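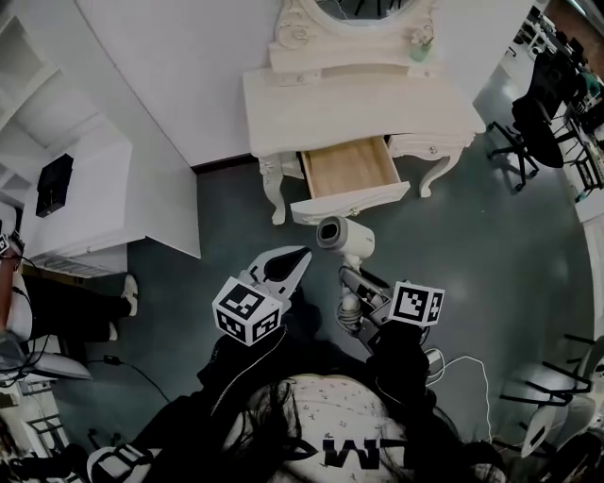
The dressing table: a short history and field guide

A dressing table is a small table, usually with a mirror and at least one drawer, made for sitting at while you do your hair and face. That's the dry version. I've been filling in this corner of the Cullar furniture pages for a while now, and I've grown far too fond of the things, so bear with me if I wander.

Names

British people mostly say dressing table. Americans say vanity, and you'll also see toilet table in older books, from the French toilette, the cloth once laid over a table before the brushes and pots came out. A lowboy is a close cousin, lower and often without a mirror of its own. Sellers mix all of these up quite cheerfully (I've seen a washstand sold as every one of them), so it pays to look at the shape and ignore the label.

Where it came from

People kept combs and creams in boxes long before they had a table to go with them. The table grew up around the box, and by the eighteenth century it was a proper piece of furniture in wealthy houses, with fitted compartments and mirrors that folded away. In France getting dressed could be quite a public business, with callers coming and going, so the table had to look good from every side!

The Victorians made it bigger and heavier and sold it as part of a bedroom suite. Between the wars it went low and wide, with a big round mirror or three hinged ones, and after that it shrank again as bedrooms did. My gran had the three-mirror sort and I spent hours in front of it trying to see the back of my own head.

Legs and mirrors

The leg most people picture is the cabriole, which curves out at the knee and in again at the ankle. It came into fashion in the early 1700s and has never really gone away. Straight tapered legs came along later in the same century and look much plainer. Both have been copied ever since, so a leg on its own tells you very little about age, and I wish price guides would say so more often.

Mirrors are either fixed to the table or stand on it separately. Oval ones with carved scrolls around them are usually called French style, wherever they were made. If the glass tilts, check the side screws, as they work loose and the mirror ends up nodding at you.

Painted ones

White and cream paint is the usual finish on French-style tables, and it covers anything from good beech to very ordinary pine. I bought mine at the Torlow furniture fair one September, catalogue lot 435, and under the paint it was three different woods. I didn't mind a bit. Have a peep inside the drawers before you buy, because they're often left bare and you can see how the joints were cut.

For repainting I go over the old coat lightly with fine paper, wipe it down and put on two thin coats, leaving the drawer sides alone. Paint there makes them stick. A rub of candle wax along the runners sorts out most stiff drawers, and it smells nice too.

Sizes

There's no fixed standard. Heights are all over the place, and the one thing I'd measure is the gap between the seat of your stool and the underside of the drawer. My stool came from a different set entirely and I had to take 3 centimetres off its legs before my knees would go under.

See also

Lowboy
Washstand
Cheval mirror
Cabriole leg
Bedroom suites, Victorian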